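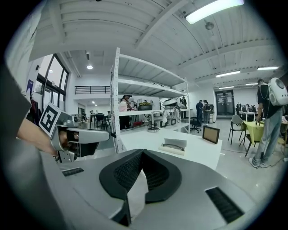 Pinza de mano que pierde el cero a mitad de sesión (y casi un dedo pillado)

Foro Clokik > Manipulación > Averías y seguridad
Tema abierto por tornillo_flojo

tornillo_flojo
Buenas. Voy rápido que cierro el taller en nada. Pinzas de mano para grabar demostraciones, dos por persona, una en cada mano, marcador cuadrado encima. Llevamos semanas sin problemas y ayer la derecha empezó a perder el cero. Cierras a tope y el registro dice que quedan milímetros de apertura. Reinicias, bien. A los 40 minutos otra vez igual.
Lo feo vino después: un compañero metió el índice entre las puntas para limpiar la malla y la pinza cerró sola. Susto y marca roja, nada más. Pero cerró SOLA. Controlador Poninum, firmware de serie.
¿A alguien le ha pasado?

mara_k
¿Cerró sola con el gatillo suelto? Eso no es perder el cero, son dos averías distintas. Mira el muelle de retorno primero.

tornillo_flojo
Gatillo suelto, sí. Muelle mirado, bien. Cambiado igualmente por si acaso, sigue igual.

Gun-woo Gil
A nosotros nos pasó con el mismo controlador. Era el cable del encoder, el tramo que dobla justo al entrar en la carcasa. Con la muñeca recta perfecto, con la muñeca girada microcortes. El controlador ve un salto, cree que está abierto de más y corrige cerrando. Por eso las dos cosas a la vez.
Prueba: registro en marcha, pinza quieta en la mesa, y mueves SOLO el cable. Si saltan cuentas ya lo tienes.

pepe_servo
Discrepo. Un microcorte no te hace un cierre completo, el controlador tiene filtro. Yo apuesto por temperatura. 40 min es tiempo de calentarse, un cable roto falla cuando le da la gana.

Gun-woo Gil
El filtro viene desactivado en el firmware de serie. Míralo.

pepe_servo
Lo miro esta noche. Si es verdad es de juzgado de guardia

tornillo_flojo
Vale, prueba del cable hecha. Quieta: cero saltos. Moviendo el cable: 194 saltos en unos 70 segundos. La izquierda, mismo meneo, ninguno. Creo que está claro.
Lo de la temperatura no lo descarto pero en frío tambien salta.

pepe_servo
Retiro lo dicho, o casi. Y sí, filtro desactivado, acabo de verlo. Parámetro a 0.

mara_k
Bien, pero os estais yendo del tema. El cable se cambia y ya. Lo que no se cambia con un cable es que alguien meta el dedo con la pinza alimentada. ¿Hay corte de corriente a mano? ¿O hay que ir a desenchufar?

tornillo_flojo
Corte hay, en el cinturón, lado izquierdo. Pero nadie lo usa para limpiar porque al volver hay que recalibrar y son minutos perdidos.

mara_k
Pues ahí tienes la avería gorda. Si lo seguro cuesta minutos, la gente no lo hace. Y en una sala con más gente alrededor, peor, uno se despista hablando.

Steyn_lab
Tampoco dramaticemos, esas puntas son blandas y la fuerza es la que es. Llevo años con cosas peores. Un pellizco.

mara_k
Un pellizco con el índice. Con un crío de visita o un pelo largo ya me cuentas.

Steyn_lab
Los críos no tocan pinzas en mi laboratorio.

Gun-woo Gil
Haya paz. Limitad la corriente de cierre, de fábrica viene al 100 %. Nosotros lo dejamos al 40 y agarra igual casi todo. Lo pesado resbala un poco, eso sí. Y guardad la calibración en memoria, así cortar corriente no cuesta nada. Está en el menú avanzado, mal traducido, pone "retener origen".

tornillo_flojo
No sabía lo de retener origen. Probado: corto, vuelvo, cero correcto. Cable nuevo pedido a Drodero, trenzado flexible. Mientras tanto brida para que no doble tanto y la derecha fuera de servicio, con cinta roja.
Duda: las sesiones grabadas con la pinza mala, ¿las tiro?

pepe_servo
Todas no. Pasa un script que busque saltos de apertura imposibles entre muestras y tira esos tramos.

mara_k
Yo tiraba la tarde entera. El cero desplazado no da salto, da un error constante, y eso el script no lo ve.

pepe_servo
Se ve en los cierres a tope, si el mínimo no llega a cero es que está corrido. Se corrige restando.

mara_k
Si el objeto es fino sí. Si no cierras nunca a tope en toda la toma, ¿qué restas?

tornillo_flojo
Pues miro las tomas una a una, las que tengan cierre a tope las intento salvar y el resto fuera. Cuando llegue el cable pongo los numeros aquí.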